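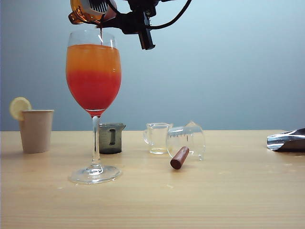

A layered drink in a wine glass, with a slice of lemon on the paper cup beside it.

Virgilio Policarpio started Manari with one customer, and that customer was his aunt. She kept the photographs of three grandchildren on an old laptop, and in January the disk stopped. "She called me at 5 in the morning," he says. "She was not angry. She asked if the pictures are still inside, as if the laptop was a box."

Some of them could be recovered, many could not. Manari, the backup program he wrote after this, is now in its second version. It is made for families and for small offices where there is no technician. Milagros Ignacio, his partner in the company, worked before at Savard, where she tested accounting software. She joined him when the program still had no name and only worked on his own computer.

I asked them what is different in the new version. Ignacio answered first. "We removed things," she said. "The old one had 11 settings on the first screen. People opened it, they looked, and they closed it again. Now there is one button, and the settings are behind it for the person who wants them."

Policarpio did not agree at first. He likes settings. They discussed it for most of a month, he says, and in the end they gave both versions to the staff of Closberg, a small printing company which had agreed to try them. After two weeks, the people with the simple screen had made their backups and the others mostly had not. "So I lost," he says. "But I kept my settings page. It is a very good page."

The second change is that Manari now tests its own copies. Once a week it opens a few saved files, chosen by chance, and compares them with the originals. If something is wrong, it shows a message in normal words. Ignacio wrote these messages herself, and she rewrote the one about a full disk nine times – she still does not like it.

The free edition protects one computer and keeps up to 500 gigabytes. The paid edition adds more computers and a second copy in another place. I asked if they plan a version for telephones, because readers often write to us about this. "Everybody asks," says Policarpio. "We are two people. Maybe after the summer."

They have a larger neighbor in this market, Sarmiento, which sells backup together with virus protection. Ignacio is not worried. "Their customers want everything in one package, and this I understand. Ours want to find the photograph again."

His aunt has the new version too. She has not opened the settings page.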